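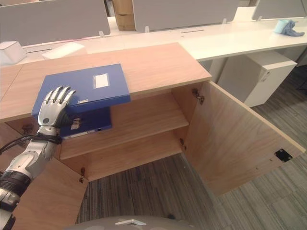 Hola, soy Morfudd Eynon y llevo Rimmont, una escuela pequeña de mecánica para gente que tiene un coche antiguo y quiere dejar de tenerle miedo. Nací en Gales, vivo en España desde que mi padre se empeñó en jubilarse al sol, y con él vino en la mudanza un cupé verde botella que apenas andaba. Ese coche tiene la culpa de casi todo lo que vas a leer en esta página.

Cuando mi padre ya no pudo conducirlo me lo quedé yo, y durante un año entero lo único que hice fue pasearlo en grúa. Un mes eran los frenos, al otro el encendido, luego una fuga de gasolina que olía desde la escalera de los vecinos. Los talleres me trataban bien, pero nadie tenía tiempo de explicarme qué le estaban haciendo (lo entiendo, cobran por horas). Así que me compré el manual, un juego de llaves en pulgadas y me puse a ello los sábados por la mañana. Rompí cosas. Pasé de rosca un tornillo del colector que todavía recuerdo con vergüenza. Y un día arrancó a la primera y me fui con él a ver el mar, ¡qué día!

A Yutong Shao la conocí en una concentración de clásicos, discutiendo por un carburador. Ella había trabajado muchos años ajustando motores de competición y yo le llevaba la contraria sin tener ni idea. Me desmontó el argumento y, de paso, el carburador, encima de una manta y a la vista de todo el mundo. Se juntó un corrillo enorme, la gente le preguntaba de todo, y en el viaje de vuelta ya íbamos hablando de alquilar una nave.

La nave la encontramos en septiembre: 600 metros cuadrados, un portón que se atascaba y una luz preciosa por las tardes. Abrimos con dos elevadores, y con dos seguimos, porque los grupos son reducidos y nos gusta que así sea. Desde entonces han pasado por los cursos 326 alumnos, desde chavales que han heredado el coche del abuelo hasta una notaria jubilada que hoy ajusta válvulas mejor que yo.
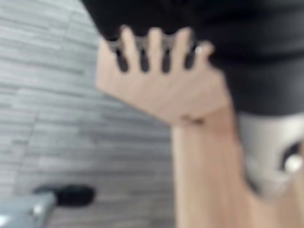

Dedos sobre tela negra.

¿Qué enseñamos? Pues lo que hace falta para salir a la carretera tranquilo. El curso de iniciación, que llamamos Kamolrat, va de revisiones básicas: niveles, correas, bujías, puesta a punto, frenos de tambor. Después viene Dirnora, que es más largo y se mete con carburación e instalación eléctrica, y ahí Yutong se pone seria. No hace falta saber nada para empezar. Tampoco hace falta traer coche, tenemos los nuestros, incluido el cupé verde, que aguanta que lo desmonten una y otra vez con una paciencia admirable.

Lo que no hacemos es chapa ni pintura. Nos lo piden mucho, pero para eso hay gente buenísima y a nosotras nos sale regular. Si nos escribes te pasamos un par de contactos. Tampoco tasamos coches ni te vamos a decir si el que has visto en un anuncio es una ganga, aunque te confieso que si me mandas las fotos las voy a mirar todas.

Una vez al año cerramos el taller y nos vamos de ruta con los alumnos que se animen. La última fueron 2732 kilómetros por carreteras secundarias, con un manguito reventado en pleno puerto de montaña y una comida larguísima mientras esperábamos a que se enfriara el motor.

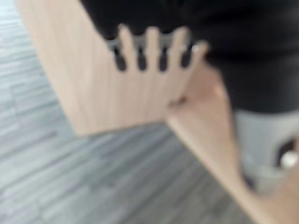 El manguito lo cambiaron ellos, por cierto, y yo no me levanté ni de la silla. Los recambios para estas salidas nos los prepara Jallilov, un almacén familiar que guarda piezas que yo daba por desaparecidas y que siempre mete en la caja alguna junta de más.

Si te apetece conocernos, pásate por la nave cualquier tarde entre las cinco y las ocho. Ven con ropa que se pueda manchar y, si vienes en tu clásico, aparca dentro, que queremos verlo. El café es flojito, lo compra Yutong y por ahí no cede.

Utilizamos cookies propias y de terceros para mejorar tu experiencia de navegación. Si continúas navegando, consideramos que aceptas su uso. Aceptar | Rechazar | Más información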